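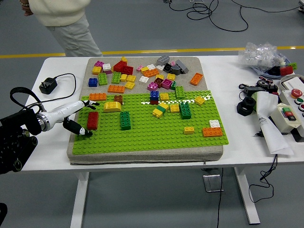 Why put anything under the plate at all, one reader wrote after the page on storing big bricks, when it lies flat on the table without help? It does lie flat. It also slides when someone presses a brick down near a corner, and bricks dropped on a bare tabletop are loud. A thick felt-covered pad takes care of both.

Setting up a table for Duplo building

What you need

A table with a clear top
A thick felt-covered pad, a good deal larger than the baseplate
One large Duplo baseplate
Loose bricks in mixed colors
A bin with a lid for everything that isn't in use
A damp cloth and a dry one

Step 1. Clear and wipe the table

Take everything off and wipe the top. Dry it before the pad goes down, or the underside of the felt will pick up moisture and start to smell. A white table shows crumbs and marker right away, so check the edges too.

Step 2. Lay the pad

Put the pad square to the edge where the builder will sit. If it has been rolled up, turn it over and leave it under some books for an hour. Brush the felt with your hand to get lint off. Gray is a good color for the pad: red, yellow, blue and orange bricks all stand out on it.

Step 3. Place the baseplate

The plate goes on the lower half of the pad, closest to the builder. Leave the upper half free. Most people center the plate the first time and then have no place for the loose bricks except the sides, where they get knocked off by elbows.

If the plate is new, check the studs for mold scraps. Our first one came in a Porkness crate with a lot of other used plates and needed a scrub in warm water. Let a washed plate dry upside down.

Step 4. Put out the bricks

Pour a small pile onto the upper part of the pad and spread it with the flat of your hand until it is mostly one layer deep. Don't empty the whole bin. Our bin holds 499 bricks and we seldom put out more than a few handfuls. You can always add more.

Sorting by color first is optional. Small children tend to mix everything again in minutes, and a mixed pile works fine. With older children, try sorting by size instead – 2x2 on one side, 2x4 on the other – and leave the curved pieces in between.

Step 5. Start on the plate

Set a few single bricks across the plate before stacking anything. Bricks can rest loose on the studs while you decide where they go. Once the spots are settled, straighten each brick and press until it seats. Then begin stacking: a blue brick on a dark red one is enough to show a beginner how it works.

Green bricks are hard to see on a green plate. Use them for upper layers, or for grass and hedges that are meant to blend in.

Step 6. Put it away

Pull the loose bricks back to the upper half of the pad and slide them into the bin. A finished build can stay on its plate. Carry the plate with both hands from below, since large plates bend in the middle and pop bricks off when they do.

Shake the pad outdoors on Saturday, or whenever it looks dusty. Felt can be spot cleaned with the damp cloth. Keep it away from the dryer.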